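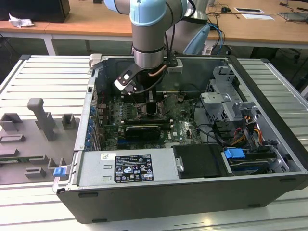 Setting up the Rodeck desktop teardown kit

By Mirela Paiva
Updated Feb 5, 2022

The Rodeck kit is an add-on for a bench-mounted robot arm. It comes with a gripper bracket, two sets of fingertips, a wrist camera, a cable harness and a license for the Trellon software. We bought it for the parts recovery room at Mulstead, where we take apart office desktops. These are the steps I follow when I set up a station from scratch. If you already have the arm bolted down and talking to Trellon, skip to step 4.

The manual covers the installation well enough. It says very little about lighting or about how to place a computer case, and those two things took up most of our first week.

What you need

The Rodeck kit, either version
An arm that is already mounted and tested
A metal bench with slots or grooves for stops
Two bench stops and one clamp with rubber pads
A laptop with Trellon installed
A 4 mm hex key (the one in the box is soft, use your own)
Lint-free cloths and a small brush

Step 1. Fit the bracket

Turn the arm off and put it in its service pose, with the wrist at chest height. Line up the bracket with the wrist flange and start all the screws by hand before you tighten any of them. Tighten in a cross pattern. The bracket reaches out to one side of the wrist, so the fingertip does not sit under the center of the flange. You will enter that offset in step 4. Write down which side it points to before you move on.

Step 2. Run the cables

Clip the gripper cable and the camera cable along the wrist and leave slack at each joint. Rotate the wrist by hand through its full range and watch the cables the whole way. If one pulls tight, add slack at the last clip and try again. Ours was too short on the first pass and we had to take out three clips and start over.

Keep the cables on the side away from the drive cage. When the arm reaches down into a tower, that is where a loop is most likely to catch.

Step 3. Place the computer

Unplug the machine and hold the power button down for 10 seconds. Lay the tower on its side with the motherboard facing up and take off the side panel. We leave the panel on the bench to the left of the case, inside face up, and push the case against two stops. Any spot will do as long as it is outside the arm's path and stays the same for every unit.

Check the power supply end for latches that stick out past the case. Some towers have them, and a stop placed there will hold the case at a slight angle. Move the stop along until the case sits flat against it.

Fold loose power wires back toward the cage. Trellon does not plan around wires. It knows the case walls, the board and whatever you have marked as a part.

Step 4. Enter the tool offset

Open Trellon and choose Tool, then New, then Rodeck Side Bracket. Pick left or right. The default length is 121 mm. If you fitted the long fingertips, change it to 128 mm. We missed this once and the tip came down low on a heat sink. No harm was done, but the fingertip pad had to be replaced.

Run the touch test on the block that comes with the kit. Do it three times. If the results do not match, the bracket screws are loose.

Step 5. Teach the hover points

Start with the parts that are easy to reach. On a typical tower I teach them in this order: expansion card, memory, drive carrier, processor socket area. For each one, jog the arm until the tip is just above the part and save the point as a hover. Do not save a contact point yet.

Use the slow jog setting inside the case. The normal one is fine for open space, and it is much too fast next to a socket with its lever in the way.

Save the file under the model name of the computer. A case that looks the same from the outside can have a different board inside, so open the panel and compare before you load an old file.

Step 6. Set the wrist camera
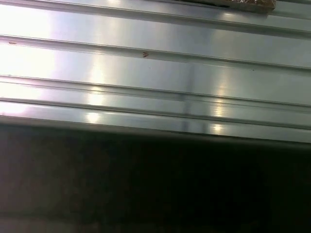
Exposure is the setting that matters most, and Trellon's automatic mode does a poor job over shiny metal. Start at 40 percent, turn automatic off, and move the arm to a bare patch before you go near the case. Bright ribbed metal throws back a lot of light. The white patch on the left has nearly lost its ribs, and Trellon cannot find an edge in an area like that. The row of yellowish spots on the right is easier to deal with, as they stay small. Lower the exposure a little at a time until the ribs show all the way across. If the picture gets too dark before that happens, move your lamp.

The dark area along the bottom of the view has to be masked. Go to Camera, then Mask, and draw a box over it with a small margin. Without the mask, Trellon will report an obstacle every time it starts.

Wipe or brush the metal after you set the exposure. Small reddish-brown specks like the two on the left side show up sharply against pale metal, and Trellon may list them as loose screws. You can raise the minimum part size to get rid of them, but then you will also miss real screws from drive carriers. Clear away anything bigger as well, including scraps of foil.

Step 7. Do a dry run

Set the speed to the lowest level and run the full list of hover points with the gripper disabled. Keep a hand on the stop button. Watch the cables first and the fingertip second. If the run finishes cleanly, turn on the gripper and teach the contact points one by one.

Which version to buy

Heffernan sells the kit in a basic and a full version. The full one adds the long fingertips and a second harness. Philomena Ó Ceallaigh, who set up our second station, used the basic version for small cases and had no trouble. For full towers I would get the long fingertips. The short ones reach the board, but the wrist ends up close to the drive cage and you lose room to turn.

Spare pads are sold separately. Ours were ordered with the kit and did not ship until March, so check stock before you order.

Common problems

Trellon says "tool not found": the harness plug is not fully seated. Push until it clicks.

Hover points are all off by the same amount: the case has moved off its stops, or the wrong fingertip length is entered.

Camera view freezes when the wrist turns: the camera cable is too tight. Go back to step 2.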